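The Fan in the Sodlow

My laptop started screaming in June. I say screaming, and my upstairs neighbor would back me up on this, because she came down in her slippers to ask if I was running a blender at one in the morning. I was not running a blender. I was trying to write a cover letter on a Sodlow that was nine years old and had a rattle in its left side like a bee in a soda can.

I'd bought that machine with my first real paycheck, and I loved it the way you love a car with a door that only opens from the inside. The space bar had a shiny spot from my thumb. There was a dent near the hinge from a bus ride in Gillies, back when I thought moving to Gillies would fix my life (it did not, but they had very good soup there). So when the repair place at the mall told me it would be 193 dollars to replace one fan, I said thank you, took my laptop back, and walked out feeling like I'd been asked to put a price on a dog.

I ordered the part myself. It came from Kuketeck in a padded envelope the size of a birthday card, and inside was a fan so small I thought they'd sent me a sample. It had a tiny ribbon of a cable hanging off it. No instructions. There was a sticker that said HANDLE BY EDGES and that was all the conversation Kuketeck and I were going to have.

Now, I am not handy. I want to be clear about that. I once put a bookcase together with the back facing out and lived with it that way until I moved. But I'd found a forum, one of those old gray ones where everybody has a signature longer than their post, and somebody called solderdad had written up the whole job step by step. Solderdad was my kind of person. He'd write "remove the ten bottom screws" and then in parentheses "(breathe)."

I started after dinner. I cleared off the kitchen counter, got out a muffin tin for the screws, and put on the radio low.

The bottom cover came off with a sort of sigh, and oh boy. Nine years of me was in there. Cat hair, from a cat I no longer had. Crumbs. A flake of purple glitter, and I knew exactly which party that came from and who I'd been trying to impress. I sat there with a dry paintbrush, sweeping it all out onto a paper towel, and I got kind of choked up about the cat hair. He used to sleep on the keyboard. He'd been gone since before the Nuvport job, before the Nuvport layoffs, before I'd learned to say "between things" with a straight face.

I kept some of it. I'm not going to defend that. 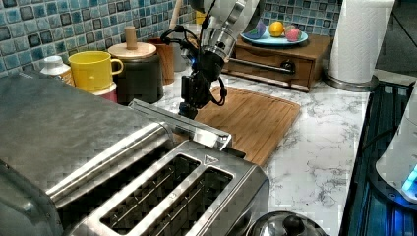

The kitchen counter, toaster and all.

Anyway, the fan. It's held in by 2 screws, solderdad said, and then the cable is stuck down with a bit of glue, and you have to ease it up without tearing it. "If it fights you, stop and warm it with a hair dryer." I don't own a hair dryer. I went upstairs and knocked.

My neighbor opened the door with her eyebrows already up. I explained about the glue. She looked at my hair, which was not the hair of somebody with a hair dryer emergency, and she said, "Is this the blender?"

"This is the blender," I said.

She didn't hand it over. She put on her slippers and came down with it, because she wanted to see. I'd lived under this woman for four years and all I knew about her was that she walked heavy on her heels and got a lot of mail from a garden catalog. She leaned over my poor open laptop and said, "Well, look at that, it's a whole little town."

And it was! I'd been so busy being scared of it that I hadn't noticed. There were little square blocks and long straight roads and a shiny copper pipe going across the top like a river.

She held the dryer. I held the tweezers. We didn't talk much, except that she'd say "warmer?" and I'd say "warmer," like a couple of safecrackers. The glue let go all at once and the cable popped up, and I yelled, and she yelled, and then we both stood there laughing with the dryer still going.

The new fan dropped in like it had been waiting. One screw went in fine. The other one rolled off my fingertip, bounced on the counter, and was gone.

I don't know if you've ever looked for a screw the size of a poppy seed on a kitchen floor. We used a flashlight. We used a magnet off the fridge, the one shaped like a lobster. I found a dried bean, a button, and a guitar pick, and I have never played the guitar. She got right down on her stomach, this woman in her seventies in a quilted robe, and put her cheek on the linoleum and looked along the floor like a golfer.

"My husband dropped one of these in the shag carpet once," she said from down there. "Off of a radio he was fixing. We looked for it for an hour. I found it when I was vacuuming, after he passed. I heard it go up the hose."

I didn't know what to say to that, so I got down on the floor too.

"Did you get it out of the bag?" I asked after a while.

"Of course I got it out of the bag," she said. "What kind of a question is that?"

She had it in a pill bottle in her nightstand, it came out. She went up and got it. I said no, absolutely not, I could order a screw, Kuketeck would sell me a screw. She told me not to be silly and shook it out into my palm. It was too big by a mile. It wouldn't have fit anywhere in that laptop, and I think she knew that before she went up the stairs. But we both looked at it under the flashlight for a good long minute, and I told her it was a really nice screw, and she put it back in the bottle.

Mine was in the cuff of my jeans. I found it when I stood up.

It was past midnight when I put the cover on and pushed the power button. The screen stayed black long enough for me to compose a whole apology in my head, to the laptop, to solderdad, to the 193 dollars. Then the chime. Then the fan, and I had to put my ear right down on the keys to hear it. It went up to 4000 on the little speed readout and it sounded like somebody breathing in the next room.

"That's it?" said my neighbor. "I can't hear a thing."

"That's the idea," I said.

She seemed a bit let down. She wound the cord around the dryer and looked over at my stove, and she asked if I had any eggs, because all that crawling around had made her hungry. I had eggs. I had half a loaf of bread going stale, too, so I made us toast, and she told me about the radio, which had only ever picked up one station, and that one was polka.

The cover letter I finished around three. I didn't get that job. The Sodlow is still going, though, and she comes down now whenever something breaks, and sometimes I think she's up there hoping.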